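Gallery wants 48 small paintings and won't sign anything. Normal?

Posted Dec 2, 2019 in Selling and Showing

A gallery called Kravchuk has asked me for a group of small oils on panel, 48 of them, to hang edge to edge as one wall. They saw five at an open studio in September and got very excited. I have 17 finished. They'd like the rest by spring, framed, at my expense.

When I asked about a consignment agreement, the director told me they "work on trust" and have done so since they opened. She also said the wall could be broken up and sold singly if nobody takes the whole thing, which I only half like, as I've been painting them as a set. No word on the split, who insures the work, or what happens to the leftovers.

I've shown in group shows at Metton and signed two pages for a single drawing. Am I being fussy?

pimholm_panels

linseed_and_regret

You're not fussy. Trust is lovely and I have used it to lose four paintings.

Write the agreement yourself and send it as a plain email: "Just confirming what we talked about." Put in the split, the retail price of each panel, how soon after a sale you get paid, who covers damage from the moment the work leaves your studio, who pays shipping both ways, and the date unsold work comes home. Ask her to reply with a yes. A gallery that works on trust should have no trouble typing three letters. Whether an email holds up legally depends on where you live, so if real money is involved, pay a lawyer for an hour.

On breaking up the set: decide now. Some people price the full wall at a discount and allow single sales only in the last week of the show. Others say whole wall or nothing, and get very familiar with all their panels again in their own hallway. I've done the second. They look fine by the coats.

Framing is where I'd dig in. Even a cheap float frame times 48 is a car repair. Ask the gallery to pay and take it back off the top of sales, or hang them unframed with clean painted edges. If they're meant to butt up against each other, frames will wreck the rhythm anyway.

And don't paint the other 31 until she answers.

Trollura

galleries are all crooks, sell online. i sold one for 1000 last year and kept all of it (minus fees and the shipping and the box, i had to buy the box twice)

gesso_twice

Mostly agree with linseed, less so with the crooks theory. Plenty of small galleries skip paperwork out of plain laziness and pay on time regardless. I showed with one like that for years. Then the owner sold the lease and my work spent a winter in a storage unit while three people argued over whose it was. I had no list, no photos and no signature, so my side of the argument was mostly sighing.

Whatever you sign, make an inventory. Title, size, year, retail price, and a number on the back of each panel that matches the list. Send it with the delivery and have someone at the desk sign a copy. If she won't sign for a delivery either, put them back in the car.

Also ask how long the paint needs to be dry before they'll hang it. Spring is close if you work thick.

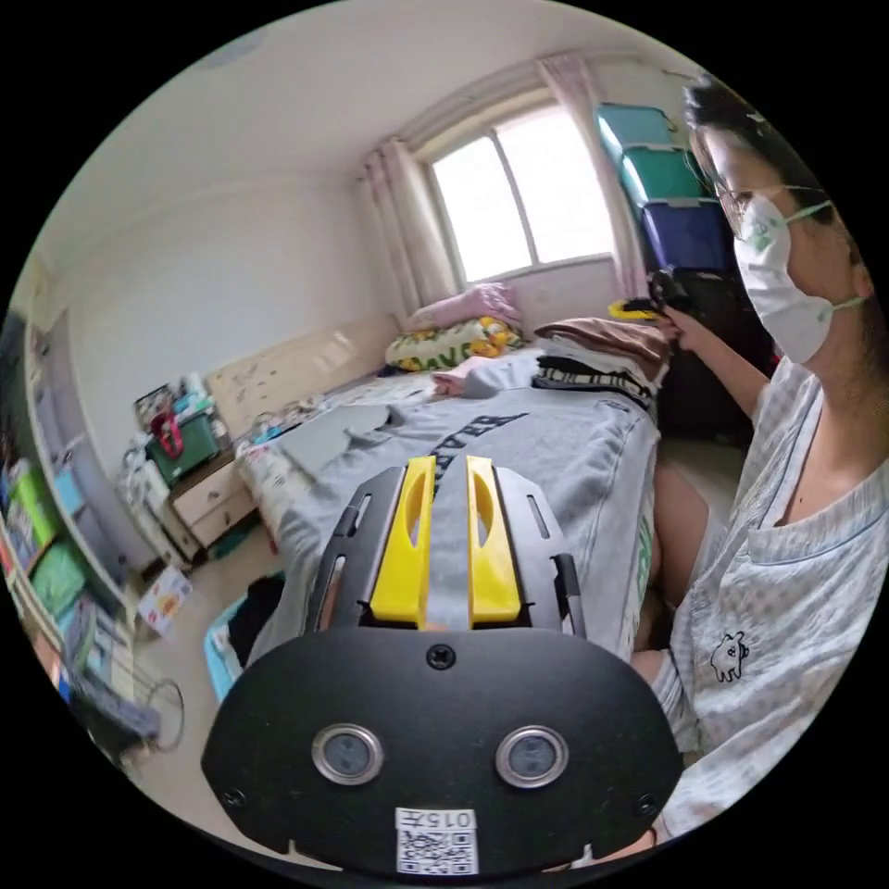 Reaching toward the pile of clothes on the bed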